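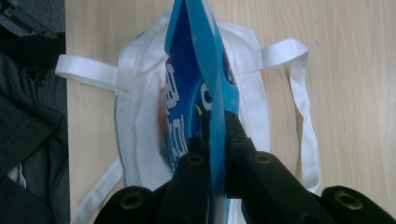
## The Plain White Tote

Okay, so this is the bag I get the most emails about, and it's the least fancy thing I sell! White cotton canvas, two long handles, one big open top. No zipper, no lining, no logo. I've been sewing these in the back half of the Golthorpe shop for 9 years now and the pattern has changed exactly twice (longer handles, then a slightly wider bottom because Hemi Ruddock kept telling me his bread didn't fit).

It's a grocery bag first. I carry mine to the store, fill it with chips and crackers and whatever else comes in those big crinkly plastic packages, and then it gets flattened out on the table when I'm done and goes back on the hook by the door. Snack bags are kind of a pain to pack, I know - they're all air and slippery corners - but a soft bag with a wide mouth takes them a lot better than a stiff one does. Slide them in on their edge, long side up, and they squash along next to each other.

### What you get

- One tote, plain off-white, sewn and pressed
- Handles long enough for the shoulder, even over a winter coat (mine is enormous, so I've tested this)
- Seams folded over and stitched down, so you don't get threads all over your lettuce
- A little paper card with the washing notes, which everybody loses, so I've put them here too

### Size and cloth

The bag is 41 cm across the top when it's lying flat. I know, I know, centimeters - the cloth comes from the Skodbridge mill and they do everything in metric, and I gave up converting years ago. The canvas is their 400 gram weight. That's heavier than the giveaway totes you have a drawer full of, and still soft enough to fold in four and stuff in a coat pocket.

It comes a bit wrinkly. I press every one before it's packed, and by the time it's been through the mail it has creases again. You can iron it if you like that sort of thing. I never do.

### Packing it

I get asked this at every market, so:

Cans and jars go in first, flat on the bottom. Then boxes, then fruit. Chips, pretzels, bread and anything else that crushes goes on top or down the side, and if a package is only half full you can fold it over on itself and tuck it in upright. If you've got frozen stuff, wrap it in a dish towel. The canvas isn't insulated and it will get damp.

Please don't put a leaky milk jug in it and then leave it in the car in July. I did that. We don't need to talk about it.

### Washing

Cold water, with whites, hang it up to dry. It'll shrink a tiny bit the first time and then stop. Tomato sauce comes out if you get to it the same day with plain dish soap. Turmeric does not come out, so if you're a curry household you might want to look at the Kioko, which is the same bag in dark brown. Same price, same handles.

The seams are doubled, so they take longer to dry than the rest. Give them an extra hour before you fold it away.

### What people have told me

Tadeo Navarrete bought 12 for his cooking class and wrote back to say they'd all been "borrowed" by the students within a month, and could he have another 12. (Yes! Always yes.)

A lady up at Plistunside uses hers for knitting and says the yarn doesn't snag. I had a customer tell me the handles were too long for her, and she's right if you like to carry a bag by hand and you're on the short side. Tie a knot in each one, or send it in and I'll shorten them for free.

### Ordering

I sew in batches, so if it says sold out, give it a couple of weeks. You can put a note in the order box if you want shorter handles from the start, or if you'd like an inside pocket (small extra charge, and it takes me a few more days). Returns are fine as long as it hasn't been washed.

Page updated 10 August 2018 - new batch is cut and I'm sewing handles all this week.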